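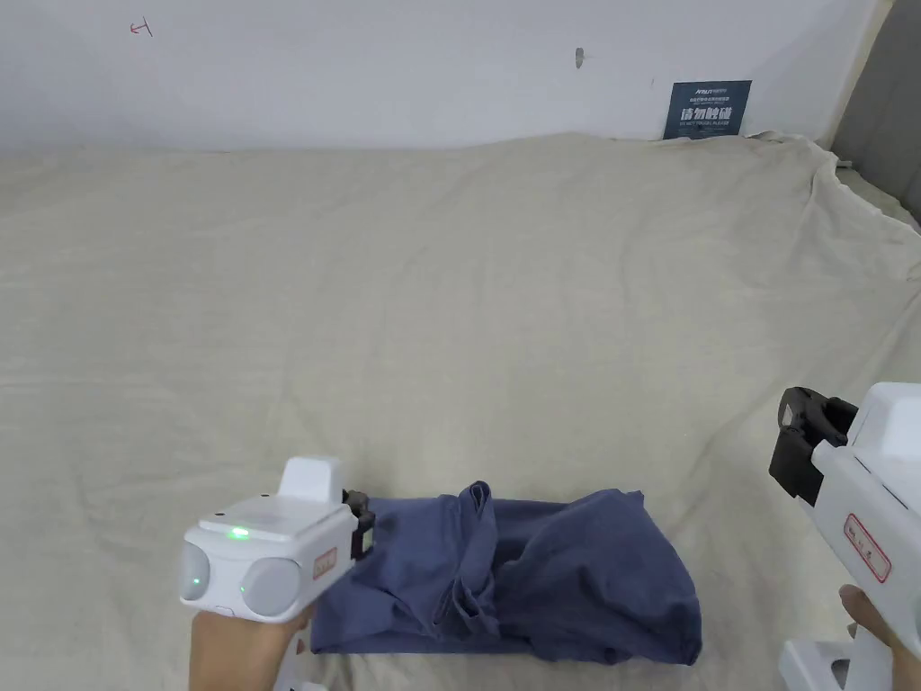

Folding on a big cream cloth keeps a dark top off the bare table.

I moved into the apartment on Brundale two winters ago and the laundry situation has been a project ever since. The machines are down in the basement, the dryer runs hot no matter what you pick, and I own way too many T-shirts. So these are the things I do now, in no special order.

Wash dark shirts inside out, cold, and go easy on the soap. I used to fill the cap to the line and my navy stuff came out with chalky streaks. Two tablespoons of liquid is plenty for a normal load. If you already have streaks, run the shirts again with no detergent and half a cup of white vinegar (don't mix it with bleach, ever).

Shake each shirt out before it goes in the dryer. One good snap! It takes a minute for the whole load and I get so much less wrinkling at the collar.

Take cotton out while it's a tiny bit damp and lay it flat, smooth it with your hands, then fold. I haven't had the iron out since January except for one tablecloth.

About that cloth: I fold on an old flat sheet spread over the table. It keeps crumbs and table polish off the clothes, and a light color shows me the lint I missed. Wash it with the towels every few weeks. Don't use anything fuzzy, like flannel, or your black pants will look like you have a cat.

For lint, a damp rubber dish glove beats the sticky rollers. Wipe in one direction and the fuzz rolls up into little worms. Kind of gross, very satisfying.

My fold is the plain one. Face down, sides in to the middle, sleeves back, then up in thirds from the hem. I stand them up in the drawer like file folders and can fit up to 465 square inches of drawer with shirts before it starts sticking (yes, I measured, I was buying dividers). Thick sweatshirts go on the shelf because they just flop over.

If a drawer smells stale, pull it all the way out, wipe it with a barely damp rag and leave it out overnight. I tried those cedar blocks too. They're fine, but you have to sand them every 3 months or so and I always forget.

Next I want to tackle the linen closet, where the fitted sheets are currently winning. If you have a way to fold a king size one alone, please leave it in the comments!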